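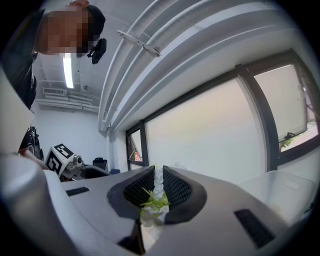 Octubre y yo sin cambiar el armario

Llevo toda la semana con las sandalias en la entrada y las botas en el altillo, y cada mañana me digo que de hoy no pasa. Pues de hoy ha pasado también. Así que en vez de subirme a la escalera me he hecho un café con leche enorme y me he sentado a escribir, que hacía siglos que no venía por aquí (perdón a las que me habéis escrito preguntando si había cerrado el blog, no, solo soy un desastre).

Os quería contar lo del pan. Porque este verano me dio por hacer pan de centeno y se me ha ido un poco de las manos.

La culpa es de Stanisława Olszewski, mi vecina del segundo. Stanisława vino de Polonia hace una barbaridad de años y habla un castellano perfecto salvo cuando se enfada, que entonces le salen unas palabras llenas de zetas que dan mucho respeto. En junio me la encontré en el portal con una hogaza envuelta en un trapo, todavía templada, y debí de poner una cara de hambre espantosa porque me cortó un trozo allí mismo, con la navaja del llavero, apoyada en los buzones. Era un pan oscuro, denso, un poco ácido, con comino. Yo el centeno lo tenía asociado a esas rebanadas cuadradas de paquete que saben a cartón mojado, y aquello era otro planeta.

A los dos días bajé a pedirle la receta y me dijo que receta no había, que había masa madre y paciencia. Me dio un tarro con un dedo de engrudo gris y la orden de darle de comer todos los días. Le puse Zalewska, que era el apellido de su profesora de piano, una señora que por lo visto también exigía atención diaria y también olía un poco a vinagre. ¡Lo dijo ella, no yo!

El primer pan fue un ladrillo, y no exagero nada, lo dejé caer en la encimera y sonó la encimera. El segundo subió divinamente y luego se hundió en el horno como un sombrero viejo. El tercero lo quemé por quedarme hablando por teléfono con mi hermana, así que ese no cuenta. Con el cuarto ya se podía hacer una tostada, y con el quinto llevé un trozo al segundo piso, muy digna, y Stanisława lo olió, lo apretó, masticó un rato larguísimo mirando por la ventana y dijo: "Se puede comer". Estuve contenta hasta la hora de la cena.

Lo que más me ha costado entender es que el centeno no se amasa. Yo venía de hacer pan de trigo durante el confinamiento, como todo el mundo, y tenía metido en la cabeza lo de estirar y plegar y la dichosa membrana. Con el centeno te pones a amasar y lo único que consigues es llevarte media masa pegada hasta los codos. Se mezcla con una cuchara de palo, se echa al molde con las manos mojadas, se alisa como quien pone yeso y se deja en paz. Luego viene lo peor, que es no cortarlo. Hay que esperar al día siguiente. Si lo abres caliente se queda gomoso por dentro y te pasas la tarde pensando que te ha salido crudo, cuando lo que pasa es que eres una impaciente. (Hablo por mí.)

Os dejo cómo lo hago yo ahora, por si alguna se anima. La noche antes mezclo una cucharada generosa de masa madre con 185 gramos de harina integral de centeno y la misma cantidad de agua tibia, lo tapo y lo dejo en el rincón de la cocina donde no hay corriente. Por la mañana, 12 horas después más o menos, según cuándo me despierte, aquello tiene burbujas y huele a manzana. Entonces añado otro tanto de harina, agua hasta que parece barro espeso, una cucharadita bien colmada de sal, una cucharada de miel y comino a ojo. A ojo quiere decir más del que os parezca prudente. Al molde engrasado, otras dos horas de reposo o hasta que asomen agujeritos por arriba, y al horno muy fuerte un cuarto de hora y luego más flojito casi una hora. Mi horno calienta más del fondo, así que le doy la vuelta a la mitad. El vuestro tendrá sus manías y las conoceréis mejor que yo.

Lo de la harina ha sido otra aventura. La del supermercado me funcionaba regular, un día bien y otro fatal, y una chica de los comentarios (gracias, Marisa, si sigues leyendo por aquí) me habló de la de Ravholm, que la muelen más gruesa. En mi barrio no la tenía nadie. La acabé encontrando en Sandow, la tienda de graneles que han abierto detrás del mercado, donde antes estaba la mercería. Fui a por un kilo de harina y volví con un kilo de harina, semillas de girasol, unas ciruelas pasas carísimas y un cepillo para fregar botellas. Ese sitio es peligrosísimo. Te dan un cucharón de metal y unas bolsitas de papel y pierdes la noción del dinero por completo.

Con la de Ravholm el pan sale más oscuro y más rústico, se nota el grano al morder. A mí me encanta, a mi hijo no. Mi hijo tiene siete años y opina que el pan de verdad es blanco y viene en barra, y que lo mío es "pan de ardilla". Le hice uno con las ciruelas y un poco de cacao a ver si lo engañaba. Se comió las ciruelas.

También hubo un momento de crisis en agosto, que nos fuimos al pueblo de mis suegros y me olvidé a Zalewska en la encimera. Con aquel calor. Me acordé cuando ya estábamos pasando el segundo peaje y mi marido, que es un santo para casi todo, dijo que no daba la vuelta por un tarro. Llamé a Stanisława, que tiene llaves de casa por si se me inunda algo. Cuando volvimos, el tarro estaba en la nevera con una goma alrededor y una nota pegada que decía COMIDA MARTES NO, MIÉRCOLES SÍ. Sigo sin saber qué significa. La masa estaba estupenda, mejor que cuando la cuido yo, y eso me dolió un pelín.

Desde entonces guardo un poco seca en un sobre, de repuesto. Se extiende una capa fina sobre papel de horno, se deja un par de días hasta que se parte en láminas y al cajón. No la he tenido que resucitar todavía pero duermo más tranquila.

¿Con qué me lo como? Con mantequilla y sal gorda por las mañanas, siempre. Por la noche con queso fresco y pepino, o con arenque cuando encuentro del bueno. Stanisława lo pone con manteca y cebolla frita, y me pareció una bomba hasta que la probé y repetí dos veces. Y con los restos duros hago picatostes para la crema de calabaza, que ahora empieza la temporada y en esta casa cae una olla por semana. Los frío con un diente de ajo aplastado y tienen que estar vigilados porque pasan de dorados a negros en lo que vas a buscar un plato.

De moldes, por cierto, me preguntasteis en Instagram. Yo uso uno alargado de Hastside que me regaló mi cuñada para bizcochos, de los pesados, y lo forro con papel porque el centeno se agarra a todo. He visto que los hay con tapa y estoy en fase de convencerme de que lo necesito. Si alguien lo tiene, que me diga si merece la pena o si acaba en el armario de arriba con la yogurtera.

Ahora quiero probar uno que lleva malta y remolacha rallada, que según mi vecina es cosa de lituanos y no de polacos, y lo dijo con un tonillo que me ha dado todavía más ganas. Tengo la remolacha comprada y la malta pedida. Ya os contaré, espero que antes de Navidad.

Me voy, que son las once y las botas siguen arriba. Contadme en los comentarios si hacéis pan en casa y qué nombre le habéis puesto a la masa, que sé que todas le ponéis nombre.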